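Project Diary, Manipulation Laboratory
Entry for Tue 4 February
Kept by Issa Khasawneh

The morning was given over to the comparison of the two hand controllers in the simulated kitchen. Mr. Qudah and Mr. Lindqvist were present throughout. Mr. Dabbas joined us after ten, when the license server had been restarted and the second workstation could be used.

The controllers under review are the Vunska, which has served the laboratory for the past year, and the Darwish, which was installed last week. Both drive the same pair of multi-fingered hands in simulation. The task was held constant: the operator brings the right hand to the milk carton, closes on it, lifts it clear of the counter and sets it down inside the microwave. The left hand is to remain out of the way. A trial is recorded as a failure if the carton tips over, if the hand strikes the open door, or if the operator asks for a reset.

Mr. Lindqvist ran the Vunska trials and Mr. Qudah ran the Darwish trials. They exchanged places at noon so that the result would not rest on one operator's habits. I kept the log. By the end of the day the log for this comparison stood at 211 trials, and these will be entered in the shared record under the April report.

The Vunska remains the more comfortable of the two in the approach. Its finger motion is smooth and it follows the operator's glove without visible jumps. Its weakness is the thumb. When the thumb is far from the palm, the controller brings it in later than the fingers, and the carton is pushed before it is held. Mr. Lindqvist had noted the same fault in the autumn and was not surprised to meet it again.

The Darwish closes the thumb and fingers together, and the carton turned less during the grasp. Against this, it holds the hand stiffly during travel, and the operator must plan the path past the microwave door with more care. Three of Mr. Qudah's early trials ended in contact with the door. He asked that the starting pose be moved back from the counter. I declined for today, as the Vunska trials had already been run from the present pose, and a change would have spoiled the comparison.

In the afternoon we turned to the camera position. Mr. Dabbas prefers the overhead view for scoring, and I have come to agree with him. The angled view gives a better sense of height, but the door hides too much of the fingers. From directly overhead, the carton, the thumb and the edge of the door can all be judged together. The operators will continue to use the angled view in the headset, and only the scoring copy will be taken from above.

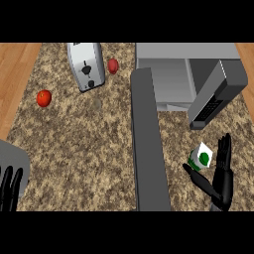

Overhead scoring view, simulated kitchen. Right hand open beside the milk carton, with the microwave door open.

Mr. Masri telephoned at four regarding the physical hands. The Plusturetti unit will not be released to us until its wrist has been recalibrated, and he could give no date. The Luvness arm is available, but its mounting plate does not match our bench. Mr. Dabbas will send him the drawing.

Storage was also discussed. Recordings from the day came to 165 gigabytes, most of it from the angled view at full resolution. Mr. Qudah will reduce the frame rate on that camera before the next session.

Still open: the thumb delay setting on the Vunska, to be tried at its lowest value; a slower travel speed for the Darwish; the spare glove, which has a loose connector at the wrist and should not be used until it has been repaired.

The laboratory was closed at half past six.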